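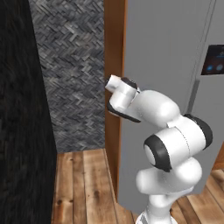

Lurville Home Robotics Club: kit pages

Your questions about the Sarantis practice kit

I'm Anastasia Karagiannis and I look after the loan kits for the club. I get the same handful of emails every September, so I've put my answers in one place. If yours is missing, write to me and I'll add it when I get a minute.

What do I get when I borrow it?
A login for the Sarantis simulator, a printed handbook and a gamepad. The simulator comes with 3 virtual homes to work in, and the arm is already set up in each of them. The one I'd start with is the Ornbridge flat, where you get a white arm, a big grey fridge and a wooden door frame right next to it (you will bump into that door frame, I still do!).

So there's no real arm in the box?
No, sorry. It's all on screen. A few people have been disappointed by that, so I'd rather say it plainly. If you want to get your hands on metal, ask me about the Cesov bench arm, but you'll need to have finished the handbook first.

Will it run on my laptop?
Probably, if it's fairly recent. Mine is getting on a bit and it copes, though the fan makes a right racket. Turn the shadows down first if it stutters. The floorboards and that herringbone wall look lovely with everything switched on, but you don't need them pretty to learn how to steer a wrist joint.

Do I have to know how to code?
Not for the first half of the handbook, which is all gamepad. After that there's a bit of Python, mostly changing numbers in files we've written for you. My sister did it with no experience at all and only rang me twice.

Why does the arm stop dead near the doorway?
This is the one I'm asked most! Nine times out of ten you've folded the elbow as far as it will go and it has nowhere left to move. Back off, straighten it a little, then come at the door from further out. If it's still stuck, press reset and start the room again. You won't lose your saved moves.

Can I change the kitchen?
You can move furniture and swap the wall and floor finishes. You can't add your own appliances yet. I've asked.

How long can I keep it?
Two months, and you can renew once if there's no queue. The login stops by itself at the end, so save your work somewhere else before then. I can't get it back for you afterwards.

What does it cost?
It's free to members. There's a deposit on the gamepad, which you get back when it comes home in one piece.

Where do I pick it up?
Room 552, any club evening from half past six. Knock loudly, the printer is on most of the time.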